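Propulsion électrique : « Le xénon n'est plus un choix par défaut »

Montserrat Chávez dirige les essais de propulsion chez Drindora, fournisseur de propulseurs à effet Hall pour petites plateformes géostationnaires et orbites basses. Le modèle de qualification du Plestotik, alimenté au krypton, a terminé en novembre sa campagne d'endurance dans la grande cuve de Tinham. Compteur à l'arrêt : 3602 heures de tir, réparties sur 2689 cycles d'allumage.

Ces deux chiffres ne se lisent pas ensemble, prévient-elle d'emblée. « Les heures renseignent sur l'érosion du canal en céramique. Les cycles renseignent sur la cathode. Un client qui fait du maintien à poste quotidien regarde les cycles. Un client qui fait une mise à poste longue regarde les heures. On nous demande souvent une durée de vie en un seul nombre, et je refuse de la donner sous cette forme. »

Le passage du xénon au krypton a imposé de revoir le circuit magnétique. L'énergie d'ionisation du krypton est plus élevée et sa masse atomique plus faible ; à puissance égale, la poussée baisse et l'impulsion spécifique peut monter, à condition que le taux d'utilisation du gaz reste correct. « C'est là que nous avons perdu du temps. La première géométrie ionisait mal en bas de plage. Njål Ljungberg a repris le profil de champ en sortie de canal, et nous avons allongé la zone d'ionisation de 5 millimètres. »

Reste le réservoir. Le krypton se stocke moins dense que le xénon à pression comparable, et le volume pris sur la plateforme n'est jamais gratuit. Mme Chávez ne cherche pas à minimiser : « Sur une petite plateforme, le réservoir dicte l'implantation. Nous livrons un tableau de compromis avec chaque offre, et il arrive que ce tableau conclue en faveur du xénon. »

La question de la cathode revient à plusieurs reprises dans l'entretien. Le Plestotik utilise une cathode creuse préchauffée, fournie par Hedlund, avec un temps de mise en température de 90 secondes avant amorçage. Deux amorçages ont échoué en cours de campagne, tous deux rattrapés à la seconde tentative par la séquence automatique. « Ils figurent dans le rapport, avec les courbes de courant. Bendik Haugland, qui suit la cathode côté Hedlund, penche pour une impureté dans la ligne de gaz du banc. Je n'ai pas de preuve contraire, je n'ai pas non plus de preuve suffisante. Le point reste ouvert. »

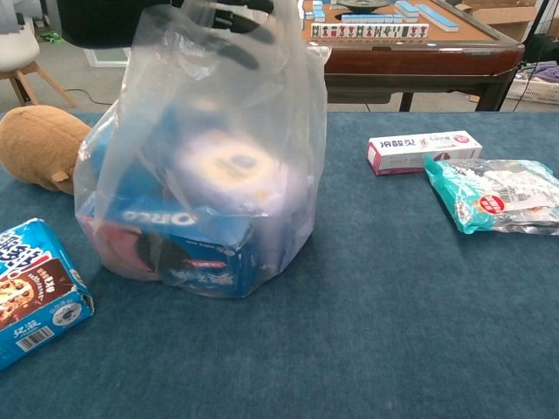 Sac en plastique transparent, avec une boîte Oreo au fond.

Autre limite, la représentativité du vide. Une cuve au sol conserve une pression résiduelle qui alimente en partie la décharge et peut flatter les performances mesurées. L'équipe a relevé la poussée à plusieurs vitesses de pompage, puis extrapolé vers la pression nulle. « Amna Sethi a écrit la procédure d'extrapolation. Nous publions la valeur corrigée et la barre d'erreur, pas la valeur brute. »

La suite concerne l'unité de puissance, encore au stade du modèle d'ingénierie. L'essai couplé avec le propulseur doit vérifier la tenue aux oscillations de décharge – le point dur, selon elle, de toute chaîne de propulsion à effet Hall. « Un propulseur qualifié sur alimentation de laboratoire n'est qualifié qu'à moitié. Le filtre change tout. » Le démontage du modèle d'endurance, lui, a commencé : la céramique sera découpée et mesurée avant toute décision sur une prolongation.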